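Filport ouvre un quai de groupage à Bråten, et je vous raconte pourquoi j'en suis si content

Communiqué de presse, août

Je m'appelle Stellan Tangen, je dirige l'exploitation chez Filport, et d'habitude je laisse les communiqués à ceux qui savent les écrire. Cette fois j'ai demandé à tenir la plume, parce que ce quai, je l'attends depuis mon arrivée dans la maison !

À partir de jeudi, nos clients pourront déposer leurs lots de groupage à Bråten jusqu'à 18 heures, pour un départ le soir même. Jusqu'ici, il fallait passer par Bunstead et livrer avant midi (les habitués savent ce que ça donnait les veilles de pont). Le bâtiment compte 12 portes, dont deux réservées aux marchandises sous température dirigée, et peut recevoir 215 palettes.

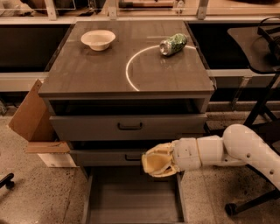
Pour le dédouanement, nous travaillons avec Zenard, dont l'équipe s'installe à l'étage. Ajith Thampi, qui la dirige, m'a promis une réponse en 45 minutes sur les dossiers complets. J'ai bien noté le mot « complets », et je vous invite à en faire autant : facture, liste de colisage, code douanier, tout doit arriver avant le camion.

Côté équipe, 15 personnes prennent leur poste cette semaine sous la responsabilité d'Eilif Tveit, que beaucoup d'entre vous ont eu au téléphone à Bunstead. « Je garde le même numéro et les mêmes horaires impossibles », me dit-il. Halvard Bakke reprend son ancien bureau et reste votre contact pour le maritime.

Les tarifs ne bougent pas pour les contrats en cours. Si vous chargez moins de trois palettes par semaine, appelez-nous quand même, nous avons prévu une formule sans engagement et je serais ravi d'en parler avec vous.

Une visite du quai est organisée jeudi à 10 heures pour la presse et les clients, chaussures de sécurité obligatoires (nous en prêtons, précisez votre pointure en vous inscrivant).

Contact presse : Arvid Magnusson, service communication, Filport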